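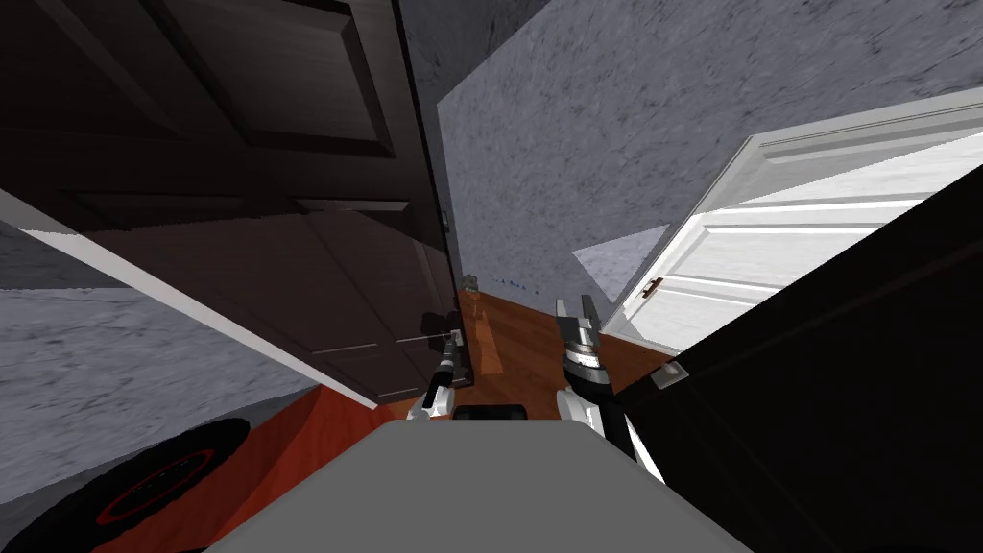 Why do doors stick in summer?

Ever had to shove a door with your shoulder? And then in February the same door swings shut with one finger? Weird, right. Let's figure it out.

Wood used to be a tree. Trees move water around in super tiny tubes, and those tubes are still in there after the tree gets cut up. So wood can soak up water from the air. Yep, the air has water in it, even when you can't see it. It's called water vapor.

Summer air in a lot of places = lots of vapor. The wood drinks some of it. The wood swells. The door gets a teeny bit wider, not much, but the gap around a door is small too. Door rubs on frame. Squeeeak. Stuck!

Winter, heater on, dry air. Water goes back out of the wood, the door shrinks, easy again.

Wood swells mostly sideways, across the grain (the lines you see in it). Hardly at all the long way. So doors get fatter but they dont really get taller. 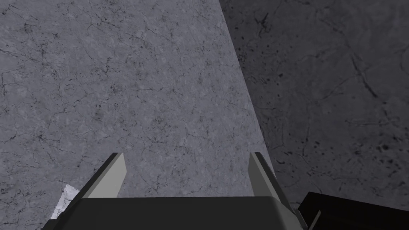

What about stone? Or metal, or glass? Stone can take in a little water but it doesn't puff up like wood does, you'd never notice. Metal and glass don't soak it up at all. They do grow when they get hot, thats a different thing and we'll do it another day.

Try it!
You need: a dry kitchen sponge (the flat hard kind), a ruler, a bowl of water.
1. Measure the sponge. Write it down.
2. Dunk it. Wait 4 minutes.
3. Measure again.

Joyce Kioko, age 9, did this one Sunday and then went and measured her bedroom door too, once in summer and once in winter. Good idea, Joyce. Use the same ruler both times and measure at the same spot.

Word box
Vapor: water floating in the air as a gas
Grain: the lines in wood
Swell: get bigger

Next time: why do stairs creak at night? Send guesses to Beca Ifans at the Gronow kids page.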